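# Cerach front-loading dryer, self-service unit

*Walid Saliba, June 2023*

I ran 18 loads through this dryer at the Titolel laundry room, mostly cotton towels and bed sheets, with a few mixed loads near the end.

**Drying.** A full load of towels took 46 minutes on the normal program. The same load on low took 56. Sheets came out evenly dry except for fitted ones, which balled up unless I shook them out first. Folding the corners in made no difference.

**Door.** It swings wide and the round opening takes a full basket of sheets in one push. The latch needs a firm press. Twice the program refused to start until I opened the door and shut it again.

**Lint.** Clean the filter before each load. With a clogged filter, the towel load was still damp at the hems after the normal program.

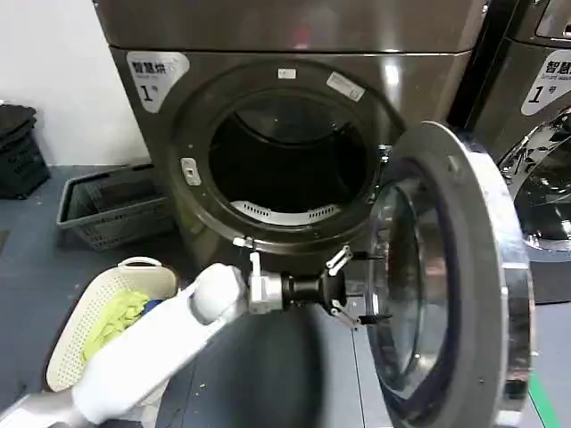

**Unloading.** Small items are the weak point. Socks collect at the back of the drum and are easy to miss in poor light, so turn it once by hand before closing up. The Rizk unit I used previously had a drum lamp, and I would pay extra for one.

**Rating.** Good for towels and sheets, fair for small mixed loads. I plan to repeat the low program in July with heavier blankets.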